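Trilano opens its Clilbridge workshop to visitors for robot demonstrations

Trilano, the assistive robotics company based in Clilbridge, held its first public open day in October, with live demonstrations of robots carrying out ordinary kitchen and household jobs. The workshop was open from 10am until 4pm and 300 people came through the doors, among them care home managers, school groups, local employers and residents of the town.

The day was organised with Nedau, the housing association, which manages 3,000 homes across the county and has been working with Trilano on a study of how robots might help tenants who find everyday tasks difficult. Nedau staff were on hand to talk about the study and to take the names of tenants who would like to be involved in its next stage.

Demonstrations ran every half hour at three stations. At the first, an arm sorted cutlery into a tray. At the second, visitors could guide a robot by hand through a simple movement and watch it repeat the movement on its own. The third station was given over to making toast, and drew the longest queues of the day.

"We chose toast because everyone in the room knows how it should go," said Kamran Yazdani, managing director of Trilano. "If the robot is slow, or misses the lever, people can see that for themselves. We wanted to show the work as it is at the moment, including the parts we are still fixing."

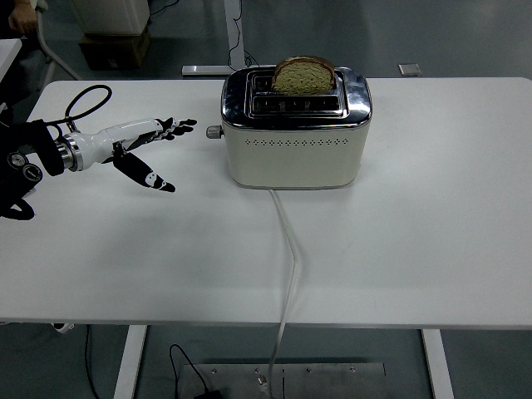 Visitors were told before each run that the robots would sometimes fail, and engineers talked through the reasons when they did. Several runs were stopped and started again during the morning session. Questions from the floor covered safety, cost, noise, and what happens if the power goes off halfway through a task.

Behrouz Mazandarani, who leads the manipulation team at Trilano, said that small controls on household goods remain one of the harder problems.

"Knobs and levers are made for people's fingers, and every maker puts them in a different place," he said. "A hand with fingers gives us more ways of getting hold of them than a simple clamp does, but there is more to control and more to go wrong. Slices of bread are awkward too. They bend and they crumble, and no two are the same thickness."

The hand programme is supported by Zamani, which supplies the control software used in the workshop. Zamani engineers ran a separate session in the afternoon for sixth-form students, who wrote short instructions for a robot and tried them out under supervision. The company has agreed to offer two summer placements at Clilbridge next year, with applications opening in the spring.

Trilano moved to its present site two years ago. The workshop covers 800 square metres and includes a test area, a machine shop and a training room. The company said that a second open day is planned and that it will be run along the same lines, with more time set aside for questions and a quieter hour at the start for visitors who prefer a smaller crowd.

Comments collected from visitors on the day will be used in the Nedau study. Help with hot drinks, opening jars and picking things up from the floor were all raised by tenants. Trilano will look at jars first, and expects to have a demonstration ready for the next event.

"The people who came gave us a good list of things to work on," said Mr Yazdani. "Some of it we had thought of and some of it we hadn't. We would like them to come back and see how far we have got."

Entry to the next open day will be free, but places on the hands-on sessions must be booked in advance. Schools and community groups can also ask for a visit at other times of the year. Group visits last two hours and are held in the mornings.

Notes to editors

Trilano designs and builds robots for use in homes and supported housing. Its workshop is in Clilbridge.

Nedau is a housing association and a partner in the household robotics study.

Zamani develops control software for robot arms and hands.

Interviews with Kamran Yazdani and Behrouz Mazandarani can be arranged through the Trilano press office.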